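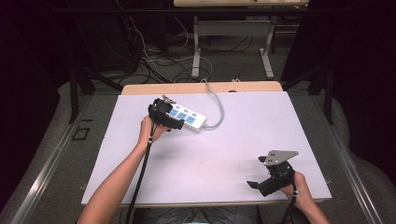 ¿Qué es una regleta? Es una base alargada con varias tomas de corriente y un solo cable, que se enchufa a la pared y reparte esa toma entre varios aparatos.

Regleta de enchufes

La regleta (también base múltiple, ladrón, alargadera múltiple, zapatilla en Argentina, multicontacto en México, multitoma en Colombia) es un accesorio eléctrico de uso doméstico y de oficina. Consta de carcasa, tomas, cable y clavija. Muchas llevan interruptor; otras no. No confundir con la regleta de conexión, la pieza de tornillos para empalmar cables, que comparte nombre y nada más.

Denominación

"Ladrón" se usa en España sobre todo para el adaptador sin cable que va directo a la pared, aunque en muchas casas se llama ladrón a todo. "Alargadera" o "alargador", en rigor, es el cable de prolongación de una sola toma. En los catálogos, "base múltiple" o "base de tomas múltiples". En ferretería se pide regleta y se entiende.

Partes

Carcasa. Plástico rígido por lo general, blanco o negro en la mayoría de los modelos. Las hay de aluminio para taller y armario de equipos. Dos mitades unidas por tornillos o remaches; en las baratas, clipadas.

Tomas. En fila o en varias filas. El color de las tomas puede ser distinto del de la carcasa, cosa de diseño casi siempre: hay modelos blancos con las tomas azules, por ejemplo. También se combinan tamaños en la misma base, tomas pequeñas para clavijas planas y grandes para clavijas con tierra. La pequeña no admite la clavija gruesa.

Orientación. Tomas rectas, o giradas 45 grados para que quepan los transformadores. En las rectas un cargador voluminoso tapa la toma vecina, queja habitual.

Contactos. Láminas de latón a lo largo de toda la base. Con el uso pierden presión, la clavija baila y el punto se calienta.

Cable. Blanco, negro o gris. Sale normalmente por un extremo corto. La sección del conductor importa más que el número de tomas: es lo que fija la carga admisible, junto con la clavija y los contactos.

Interruptor. General o individual por toma. El general puede ser unipolar (corta un solo conductor) o bipolar (corta los dos). Preferible el bipolar. La luz piloto indica que hay tensión, no que todo este bien.

Tipos

Simple: sólo reparte. Sin protección propia, depende de la del cuadro de la vivienda.

Con protección contra sobretensiones: lleva varistores que derivan los picos. Se gastan. Cuando se apaga el testigo de protección la base sigue dando corriente pero ya no protege, y mucha gente no lo mira.

Con disyuntor térmico: botón que salta por exceso de carga y se rearma a mano tras enfriar. Común en América, menos en Europa.

Con puertos USB: para móviles y tabletas. La potencia de los puertos se reparte entre los que estén en uso.

De torre, de esquina, de empotrar en mesa: variantes de forma. La de torre ocupa poco pero se vuelca con cables pesados.

Inteligente: tomas gobernadas por red inalámbrica, con horario y a veces medida de consumo.

En el mercado local de bajo coste se encuentran sobre todo tres líneas. Emeck, bases simples y con interruptor. Fitia, modelos de mesa con tomas de dos tamaños. Moura, gama de taller en aluminio. Gretness vendió durante un tiempo una base plegable, descatalogada, de la que todavía aparecen unidades de segunda mano; recambios no hay.

Carga admisible

Viene marcada en la parte inferior o junto a la clavija, en amperios o en vatios. El límite es para la suma de todo lo enchufado, no por toma. Error muy extendido.

Cálculo: se suman los vatios de las placas de los aparatos. O se multiplica tensión por corriente. Una base con 230 V y 7 A de carga no llega a 1635 W (son 1610), así que un calefactor con ese consumo marcado queda fuera aunque vaya solo. Con 504 W de equipo de escritorio, ordenador, pantalla, impresora, la misma base va holgada.

No conviene conectar a regleta: calefactores, estufas, hornos, planchas, lavadoras, secadoras, aire acondicionado. Directos a la pared. El frigorífico tampoco se recomienda, por el arranque del compresor y por que alguien apague la base sin querer.

Uso y colocación

Cable desenrollado del todo antes de cargar la base. Enrollado no disipa y se calienta.

No encadenar una regleta con otra. La primera lleva la carga de las 2, y la clavija de pared también.

No tapar con alfombras, cojines ni ropa. Ni pasarla por debajo de una puerta.

El cable que cae por detrás de una mesa debe quedar suelto, con algo de holgura. Si tira, acaba cediendo en la entrada de la carcasa. En escritorios se fija la base bajo el tablero con tornillos, por los ojales traseros, o con cinta de doble cara, solución peor con calor. Bandejas metálicas o de rejilla para los transformadores.

Lejos de fregaderos, bañeras y macetas. Las de interior no valen para terraza; para exterior hay que ir a grado de protección IP44 o superior, con tapas abatibles.

En casas con niños, tomas con obturador. En las viejas sin obturador, tapones de plástico.

Para desenchufar se tira de la clavija y se sujeta la base con la otra mano. Nunca del cable.

Limpieza

Desenchufada de la pared, no sólo apagada. Paño seco o apenas humedecido por la carcasa. Pincel o aire a presión para las tomas, boca abajo. Sin aerosoles dentro de los contactos. Esperar a que seque por completo antes de volver a conectarla. El polvo acumulado tras un mueble, con humedad, puede dar lugar a arcos entre contactos.

Averías frecuentes

Toma suelta, con chisporroteo al mover la clavija: contactos vencidos. Se retira la base entera.

Plástico amarillento o marrón junto a una toma: sobrecalentamiento. Retirar.

Interruptor que no enclava o parpadea: desgaste. En modelos atornillados se puede cambiar, en los remachados no compensa.

Salta el diferencial al conectarla vacía: derivación en la propia base o en el cable. No insistir.

Zumbido: mal contacto o transformador vecino. Se comprueba desenchufando aparatos uno a uno.

El cable pelado o pisado no se arregla con cinta aislante. Se tira o se sustituye completo, si la carcasa lo permite.

Desecho

Es residuo de aparato eléctrico. Punto limpio o contenedor específico de la tienda, no va al amarillo ni al gris. El cobre y el latón se recuperan; el plástico según tipo. Antes de tirarla, cortar el cable si esta dañada para que no la recoja otro y la vuelva a usar.

Véase también: alargador, enrollacables, clavija, interruptor diferencial, sistema de alimentación ininterrumpida.

Última actualización: agosto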